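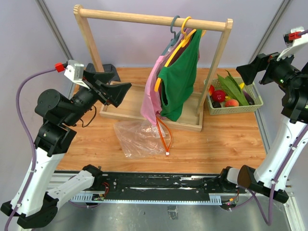 4.2 The open afternoon

Our second round of observations took place on a Tuesday in August, when the Stuvura lab opened its doors to families and shop staff from Lotside. We were delighted by the turnout: 37 visitors signed in, and 27 of them stayed to fill out the comment card. Horacio Farías ran the demonstrations while Zuleica Rezende took notes from the back of the room.

Figure 3. The two-arm station with the garment rack and the basket of fruit and vegetables.

Clothes were by far the favourite topic. Visitors who had worked in retail wanted to know how a gripper would cope with a hanger hooked close beside another one, and several offered tips of their own – one showed us how she turns the hook with her thumb before lifting. Children asked mostly about the eggplant. These conversations were a joy to record, and they gave us questions we had never thought to ask in the Clivholm survey.

We grouped the comments under 2 headings, handling and trust. Handling covers anything said about grip, speed or damage to the goods. Trust covers whether a visitor would leave the arms working in their own shop or home, a point we return to in Section 5.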